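## 4. Tareas de embolsado y recogida sobre mesa

De todas las familias de tareas que evaluamos, la del embolsado es la que más discusiones ha provocado en el grupo y también la que más nos ha entusiasmado. Meter unas piezas pequeñas en una bolsa de plástico es un trabajo que cualquier persona hace mientras habla por teléfono. Se hace en la cocina, en la ferretería, en el almacén de una tienda de repuestos. Para un par de brazos con pinzas paralelas sigue siendo una tarea difícil, y precisamente por eso ofrece una medida muy franca de lo lejos — o lo cerca — que estamos de delegar en una máquina los quehaceres corrientes.

### 4.1. Por qué la bolsa

Los objetos rígidos se dejan describir con una posición y una orientación. Una bolsa no. Cambia de forma con cada contacto, se arruga, se pega a sí misma y, cuando es transparente, devuelve a las cámaras un revoltijo de reflejos en el que cuesta distinguir el borde de un pliegue. La boca de la bolsa, que es lo único que de verdad interesa al principio del episodio, puede quedar orientada hacia cualquier lado. En la fase preliminar, dirigida por Lamai Onsri durante el mes de junio, comprobamos que la mayor parte de los errores se producía antes de tocar ninguna pieza: la política de control elegía un pliegue intermedio y tiraba de él con gran convicción.

El segundo motivo es práctico. En el taller de Stomurside, con el que colaboramos para definir el repertorio, el embolsado de tornillería y pequeños accesorios ocupa buena parte de la jornada. Napaporn Luangrath pasó varias mañanas allí anotando cómo sujetan la bolsa los operarios, y de sus notas salió la división en subtareas que usamos en todo el trabajo: localizar la boca, separar las dos láminas, mantener la abertura con una mano, introducir la pieza con la otra y dejar la bolsa apoyada sin que vuelque.

### 4.2. Protocolo

Recogimos 943 demostraciones teleoperadas, de las cuales descartamos 27 por fallos de sincronización entre los flujos de vídeo y las lecturas articulares. Cada demostración comienza con los objetos colocados a mano por el operador, sin plantilla. Esta decisión la defendió Jirayu Yimyam desde el primer día y creemos que acertó: una disposición demasiado ordenada produce políticas que se saben de memoria la mesa y se desconciertan en cuanto la bolsa aparece girada.

Los dos brazos comparten el espacio central, de modo que la coordinación importa tanto como el agarre. No impusimos reparto de papeles. Los operadores podían sujetar con la izquierda e introducir con la derecha, o al revés, y cambiar a mitad del episodio si les resultaba cómodo. La Figura 1 corresponde al puesto bimanual en el que se estudió la tarea.

El entrenamiento se hizo con Ellora, nuestra implementación de aprendizaje por imitación con predicción de secuencias de acciones. Como referencia empleamos Baek, un controlador más sencillo que planifica el agarre a partir de una única vista y lo ejecuta sin corregirlo. Ambos recibieron las mismas demostraciones y se evaluaron en 491 ensayos, repartidos en sesiones alternas para que los cambios de luz del laboratorio no favorecieran a ninguno.
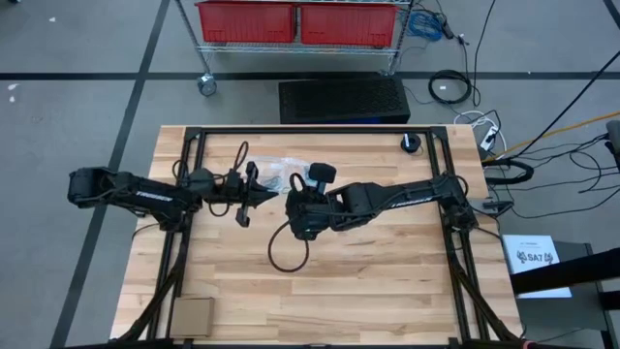
**Figura 1.** Puesto bimanual con tablero de madera y bastidor negro; entre los objetos de la mesa, una bolsa de plástico transparente con elementos pequeños y oscuros.

### 4.3. Observaciones

Lo más alentador es el comportamiento de recuperación. Cuando Ellora pierde la lámina superior, retrocede un poco, abre la pinza y vuelve a intentarlo desde otro ángulo, algo que Baek no puede hacer por construcción. Ver esa segunda tentativa por primera vez fue uno de los buenos momentos del proyecto — Ekkachai Wongsuwan repitió la grabación varias veces antes de dejarnos seguir con la sesión.

Quedan, con todo, dificultades serias. La separación de las láminas depende mucho del estado del plástico: una bolsa nueva y lisa resulta bastante peor que otra ya manoseada. Las pinzas carecen de sensores táctiles y el sistema no distingue entre sujetar una lámina y sujetar las dos, con lo que a veces empuja la pieza contra una boca cerrada. Tampoco hemos abordado el cierre de la bolsa, que en Stomurside se hace con un nudo rápido y que dejamos fuera del repertorio.

A la pregunta de si una máquina puede encargarse ya de este trabajo, nuestra respuesta es que puede con una parte, despacio y con alguien cerca. Nos parece un avance estupendo respecto a las pruebas de Pukesura, donde la bolsa tenía que llegar abierta y fijada a un soporte. Sakda Jitpraphai prepara ahora una variante con bolsas opacas, cuyos resultados preliminares se comentan en la sección 5.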